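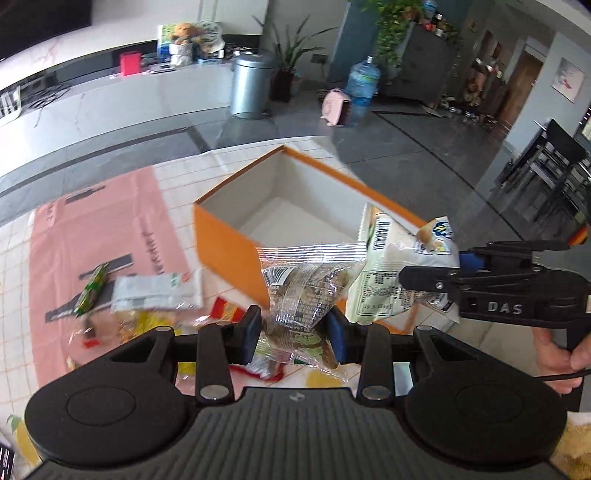 *Two grippers, each holding a snack packet in front of the orange box. Open day, packing demonstration.*

# Hurnine packing project - progress report to Espinoza

26 Aug 2022
Prepared by Babita Agarwal

## Summary

The open day you asked for in the April review has been held. It took up most of the effort in this period, so this report deals mainly with that, with a shorter section on the other work at the end. Spending is within the agreed budget. One item, the wrist force sensing, is behind and is covered under "Delays".

## What the open day was for

The grant has two aims: to collect demonstrations of people packing mixed small goods with hand-held grippers, and to use them to train an arm to do the same job. The open day covered the first of these. We wanted packing staff to try the grippers for themselves and tell us what was wrong with them before we commit to the second build.

We had 44 visitors over the day. Of these, 18 came from Skoler, who will host the trial in their packing room. The rest were from Cornent, two local colleges and the other tenants in our building.

## How it ran

Visitors came in small groups. Each group had a short talk and then went to the packing task, where snacks are picked up from a pink mat on the floor and put into an open box. We used ordinary shop snacks in packets and wrappers of different kinds. Clear film, printed bags and wrapped bars all behave differently in the fingers, and the Skoler staff handle the same mix every day.

One of the team packed a box first with a gripper in each hand. After that anyone who wanted to could have a turn. We kept 24 complete runs from visitors, all with signed consent forms. Runs where somebody stopped part way to ask a question were deleted the same evening.

The talk was too long for the first group and we shortened it for the others. We also moved the consent forms to the front door after lunch, as people were queuing to sign them beside the mat.

## What visitors told us

Comments were written down by whoever was running the session. The ones that came up most often were:

- Crimped edges are the easiest part of a packet to hold, but a packet held there swings when it is moved over the box. Several of the Skoler staff said they would take it by the body instead, and showed us how.
- The cable gets in the way when reaching across with the right hand. We knew this from our own sessions, but it was raised by nearly every group.
- Working on the floor is tiring. Packing staff stand at a bench, and they pointed out that the angle of the wrist is quite different there.
- The finger pads were well liked. People expected bags to slip and were surprised at how lightly they could squeeze.
- Small-handed visitors found the handle too wide.

There were also questions about jobs. I said that the trial at Skoler covers one bench on one shift, and that any decision beyond it is for Skoler to make with their staff. Skoler's shift manager has asked for the same answer in writing and I will send it next week, with a copy to you.

## Changes we are making

1. The demonstration area will move from the floor to a bench at standing height. The bench is on order.
2. The cable will leave the handle at the back and run up the forearm in a sleeve.
3. A narrower handle is being drawn up. We will print it in one size first and send it to Skoler to try.
4. Our own operators will record both ways of holding a packet, by the edge and by the body - until now we had left it to habit.

None of these needs extra money. The bench comes out of the equipment line.

## Other work this period

Training on the earlier recordings has continued. The arm now manages boxed goods well and wrapped bars fairly well. Bags are still poor, mostly because it closes too early. We expect the body-hold recordings to help with this but have no results yet.

## Delays

The wrist force sensors are 3 weeks late from the supplier. We have a delivery date now and have moved the fitting work back to match. It does not affect the start of the Skoler trial, provided the date holds.

## Decisions needed from Espinoza

- Approval to hold a second, smaller session at Skoler's own site, using their bench and their stock.
- Confirmation that visitor recordings may be kept until the end of the grant. The consent forms allow this, but the grant letter doesn't mention visitors.

The full comment sheets and the spending table are being sent separately.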